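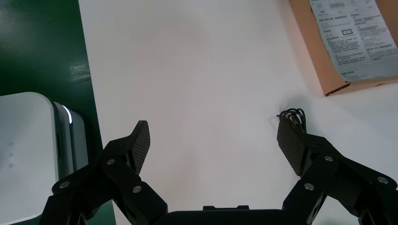

Cable club: students teach an arm to tidy up

The Grurkura Robotics Club meets after the last bell, in the room at the end of the science hall. Coach Otis Ferreira is late and eating a granola bar. "Sorry. Parent call. Ask me anything, I've got till five."

So, first question. Why cables?

"Because they're awful," he says. "Blocks are easy. You know where a block is gonna be. A cable does what it wants."

This year's project is called Clandidden - a name off a list the students voted on, no meaning that Ferreira knows of. The job sounds small. Find a cable on a table, pick it up, put it where it belongs. The club will show it at the Palacios student meet in April, in the household tasks class. Two minutes per run, and no touching the arm once it starts.

Four students are on the team. Oluwaseun Olaniyan, a junior, writes most of the code. Trinity Rosenthal does the practice runs and keeps the log. Nikola Kołodziej and Esben Overgaard split the hardware, "and argue about it," says Trinity.

Oluwaseun talks fast and draws on the back of a worksheet while he does it. The arm learns from examples, he explains. One of them steers it through the job by hand, the computer saves what the wrist camera sees and how the joints move, and then they do it again. And again.

"People think we program every move. We did that last year, it was bad. If the cable was an inch off, the whole thing grabbed air."

How many examples have they got?

"1689 good ones," says Trinity, who doesn't need to look it up. The goal is 2000 before they train the version that goes to Palacios. There were more, but 196 got tossed. Somebody bumped the table, or the steering lagged, or Esben sneezed on the controls. (He says once. She says twice.)

The tossed ones started a fight. Nikola wanted to keep them, on the idea that the arm should see mistakes too. "It needs to know how to get out of trouble," she says. "If it only ever sees perfect, then what does it do when its not perfect?" Oluwaseun wanted a clean set. They settled it by keeping a seperate folder of runs where the pickup goes wrong and the driver fixes it. Those count. The sneeze doesn't.

I ask to try it. Trinity hands over the controls and gives me the short version: come in slow, keep the fingers wide, don't close till both pads are lined up with the bundle. I close too early. Then too early again. Third try I get the edge of a loop and everybody is very nice about it.

"You're looking at the room," Trinity says. "Look at the screen. The arm only gets the screen, so you only get the screen."

That rule is hers and she is strict on it. If the driver peeks, she says, the driver uses stuff the arm will never know, and the example is no good.

The grip is Esben's department. He likes to take a cable low, by the tie, with the loops standing up over the fingers. Grab it up in the loops and it swings. "And if it swings the camera sees a different cable every time. Well - same cable. Different shape." He spent most of the winter on how hard the fingers should squeeze. Too soft and it slides out, too hard and the motor complains.

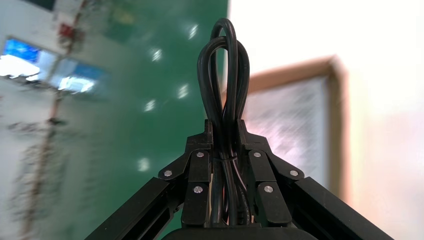 What's next

Money, for one. The club got a $2000 grant from Lendunent, a local parts supplier, and most of it is spent. Ferreira would like a second arm so the younger kids aren't stuck watching. "We have ninth graders who come every week and get maybe ten minutes. That's not great. I'm working on it."

The team would like more kinds of cable. Everything so far is one type, tied in the middle. Nikola has been bringing in chargers from home, flat ones, long ones, a curly one she is very proud of. Oluwaseun says not before April. Nikola says we'll see.

And the meet itself? Esben thinks they can place. Trinity won't guess. Oluwaseun is more worried about the lights, as the hall at Palacios has big windows and their room has a lot of glare already. He wants to record a batch early in the morning and another one late.

It is ten past five. Ferreira has his coat on. Trinity asks for one more run, and he sits back down.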